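A morning at Sernik, where the robots put the phones away

I'd been angling for an invitation to Sernik's spring open day ever since a colleague came back from last year's with a tote bag and a lot of opinions. So when the email landed in March I said yes before I'd looked at where it was (two trains and a bus, as it happens, and the bus stop is on the wrong side of a dual carriageway). I got there at ten past nine with wet shoes and was handed a badge, a coffee and a pair of safety glasses that didn't fit over my own glasses. We sorted something out.

For anyone who hasn't come across them, Sernik sell a rental kit called Perko. You pay monthly, and for that you get an arm, a two-finger gripper with a little camera at the wrist, and a controller box that sits under the bench. The bit they're proudest of is the training service that goes with it, which is called Sinaga. You show the arm a job by hand a number of times, Sinaga chews on the recordings overnight, and the next day the arm has a go by itself. I run a small repair and refurb business with my sister, mostly phones and tablets, and a good part of our day goes on putting things down and picking them up again. I wanted to see if any of it could be handed over.

The welcome talk was given by Eusebio Puma, who looks after the customer trials. He was refreshingly brief. The kit costs 988 a month, training included, with a minimum of three months, and he put that on the very first slide, so full marks from me! I have sat through hour-long presentations waiting for a number like that. He also said straight out that Perko is slow. A person will beat it at nearly everything. What you're buying is something that will carry on at the same pace after everyone's gone home.

Then we were let loose on the benches. There were 11 of them, set up along both sides of a long room that used to be a carpet showroom (you can still see the marks where the rolls stood). Each one had a different job on the go. I started with the one folding tea towels, because everybody does, and it was lovely to watch but of no use to me whatsoever. Next to it was a bench sorting cutlery, which drew the biggest crowd and made the most racket.

The Gradex table was more my thing. Gradex is the add-on that checks the work: it looks at what the arm has done and gives each attempt a mark, so you can see which tries were good and throw out the bad ones before the next round of training. I had a long chat with the woman running it about what counts as a good try. If a phone ends up in its holder but leaning a bit, is that a pass? She said that's up to the customer, and that most people are far too strict on the first day and far too soft by the end of the week. I recognised myself in that, I'm afraid.

I asked how many demonstrations it takes to get going. Their record for a simple job is 59, and she was careful to say simple. One object, one place to put it, nothing slippery. Phones are harder than they look, what with the glossy screens, and anything soft lying nearby gives the arm something else to think about. They like to practise with a fair bit of clutter for exactly that reason, and with patterned walls and floors as well, so it doesn't come to rely on a nice clean bench.

Lunch was sandwiches and a very good lemon cake. I sat with a couple who pack seed orders and a man from a hearing aid repair firm, and we compared notes on minimum contract lengths, which is the sort of thing I find more exciting than I should. The hearing aid man wasn't convinced. His parts are tiny and he thought the fingers were too chunky. The seed people had already half decided to sign.

After lunch I went back to the phone bench and stayed there for the best part of the afternoon. The gripper comes in low, with its two dark fingers pointing at whatever it's after, and there's plenty for it to choose from: phones lying flat, stands, round-based holders, and one phone already propped upright in its holder with a glasses case lying off to the side. 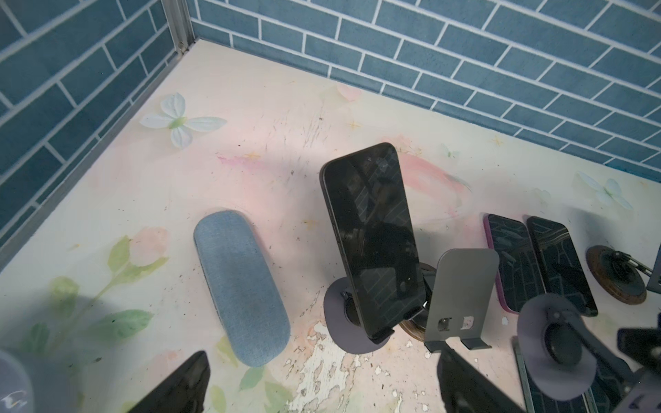 Can you train Perko on your own products before you commit to a contract?

Sernik will let you send in a box of your own items for a trial, and they'll run the demonstrations at their end and send you the Gradex marks along with recordings of every attempt. You pay for the carriage both ways and nothing else.

I got that from Eusebio over the second coffee and wrote it on the back of my hand, having left my notebook by the cake. He added that the trial only covers one job, so pick the one that annoys you most. For us it would be loading the test stands. My sister thinks it should be boxing up, and we argued about it by text all the way home.

A few grumbles, in fairness. The controller fan is loud, and under a bench in a small room like ours I think it would drive me potty. The Sinaga screens are full of jargon and could do with someone plain-spoken going through them. And I'd have liked to see a job being trained from scratch, start to finish, but I can see why that doesn't fit into an open day when the training part runs overnight.

Still, I came away keener than I'd expected. The staff let you have a go at guiding the arm yourself, which is odder than it sounds (it's light, and then suddenly it isn't), and they were patient with daft questions, several of them mine. Our box of phones and stands goes off to them next week. If you're thinking of going to the autumn one, get the earlier train, wear proper shoes, and ask for the large safety glasses at the desk.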